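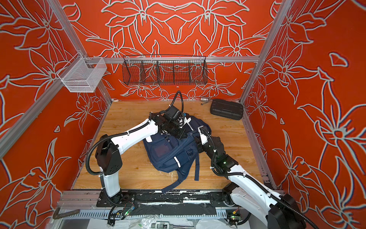 *Wire baskets hang against red-orange panels with a floral print.*

RUDBRIDGE -- The smallest club left in the regional soccer cup plays the biggest game in its history on Saturday, and its goalkeeper has to be back at work by six the next morning.

Samness Town, a part-time side from a fishing harbor with one stoplight, meets Honenness in the semifinal at Rudbridge, a neutral ground with room for 3,000. Honenness has won the cup four times. Samness had never gone past the second round before this season.

"We knew the draw would catch up with us at some point," said Ynyr Gethin, the Samness coach. "We've had two home ties and a team that finished with nine men. You can call that luck. I would."

Gethin took the job in the spring after the previous coach left for a club in the division above. He inherited 16 players, three of them injured, and a field that drains badly at the north end. His first move was to drop the back five the club had used for years and play four across the back, with the fullbacks told to stay home.

It was not pretty. Samness lost its first two league games and scored once in the first month. Then came the cup, and a 1-0 win at Lopes that hardly anyone in town expected. The goal was a corner that hit two defenders on the way in. In the next round Samness won by the same score, and in the quarterfinal it went through on penalties in front of 1,431 people, the largest home crowd the club has on record.

Heledd Nicholas was at all three. She has run the gate at Samness for 11 seasons and usually sees the second half only.

"For the quarterfinal they were lined up past the chip shop," she said. "I missed both goals. I heard them, though."

Honenness will be a different kind of test. It trains four times a week and has conceded 2 goals in the whole competition. Its wide players push very high, and Gethin expects his fullbacks to be pinned for long stretches. He has spent the week working on the first pass out of defense, which broke down often in the quarterfinal.

He has one decision to make in midfield. His captain limped off in the 58th minute last weekend with a tight hamstring and trained alone on Tuesday and Wednesday. If he is out, a 19-year-old who has started one senior game will probably take his place.

Samness has sold around 600 tickets, and four buses are booked for the trip inland. The club has moved its under-12 games to Sunday so the coaches can go -- a few parents complained, then bought tickets themselves.

The winner goes to the final next month, also at Rudbridge. Lopes, beaten in the first round, has lent Samness its second set of road shirts, as the colors of the two semifinalists clash. Kickoff is at three.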